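Shirt Swap Returns to Womley

The spring shirt swap is back at the Womley center. Bring in any team jersey or sports shirt you no longer wear and take a different one home. Last year over 700 shirts changed hands, and most of the leftovers went to the thrift store in Gebreyes.

Shirts can be dropped off at the front desk until 2026-05-18. Please wash them first and check for pulled seams. Names and numbers on the back are fine. Kids' sizes are especially welcome, as we ran out of those early in February.

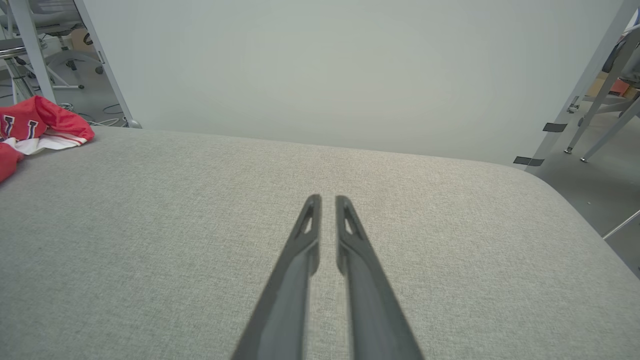
A red shirt with white and navy lettering, not yet folded.

Mayu Hirano is running the folding table again and needs 2 more people for the morning. Fold with the lettering facing up so people can see the team without opening the pile. Sizes go on a paper tag at the collar.

Each household may take up to 9 shirts. To help with folding, leave your name at the desk.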